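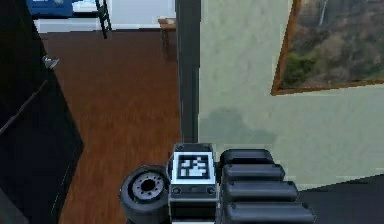 Most equipment budgets for a first mobile robot start with the price of the robot, and most of them are wrong by the end of the first quarter. The purchase price is the easiest figure to find and the one a supplier will hand over without being asked. Everything else has to be worked out by the buyer. In the simulated room that opens this chapter, the square black-and-white marker on top of the gripper housing is a small item that many first budgets leave out. Printing a marker costs very little. Deciding where it goes, checking that a camera can read it and replacing it when it gets scratched all take staff time, and staff time belongs in the plan.

This chapter deals with planning a purchase before any quote is requested. It follows one buyer, Anby, a company that runs furnished rental rooms and wanted a robot to do light tidying between tenants. The planning was done by Princess Mangubat, who managed operations, and Shiela Marquez, who kept the accounts. Their first draft had 3 lines: robot, delivery, training. Their final draft ran to 2 pages.

## 8.1 Start with the rooms

Mangubat began with the rooms themselves. She wrote down floor types, door widths, the way each door opened and the furniture that could not be moved. Only then did she ask the two suppliers on her list, Sudham and Stelten, what their machines could handle.

The order matters. A buyer who begins with a catalog tends to describe the building in terms that suit the machine. A door that opens into the room takes up floor space, and a robot with a wide base may not get past it. If that is found after delivery, the choices are to change the door, change the route or send the machine back - and each has a cost that was never in the budget. 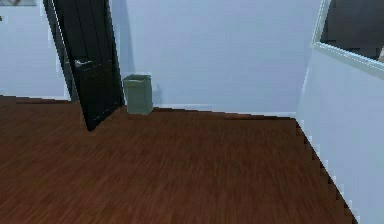 **Figure 8.1** Simulated room used in planning. The door is partly open into the room, and a small wastebasket stands against the back wall.

Simulation is one way to find such problems early. It is a separate expense and should have its own line. Anby paid for room models before it had chosen a robot, and Marquez recorded this under planning instead of equipment. That kept the cost visible even if the purchase did not go ahead.

A simulated room will not answer every question. Anby's models gave useful information about reach and turning space. They gave much less about worn floors, poor wireless signal or tenants who leave things behind. Mangubat kept a list of what still had to be checked on site and set aside hours for it in June.

## 8.2 Sort the costs

Marquez divided the spending into one-time costs and repeating costs. One-time costs included the robot, the room models, delivery and changes to the building. Repeating costs included software fees, spare gripper parts, battery replacement, insurance and the wages of whoever would supervise the work.

She set the supervision line at 200 hours for the first year. The suppliers thought this was high. She left it in, on the grounds that an overestimate could be returned to the general fund and a shortage would have to be explained.

Service was harder to price. Stelten included it in a yearly fee, while Sudham charged by the visit through a local contractor, Tan. To compare them, Marquez had to assume a number of visits, and she wrote that assumption next to the total so that it could be questioned later. Section 8.3 shows how to set up a comparison of this kind when the quotes cover different things.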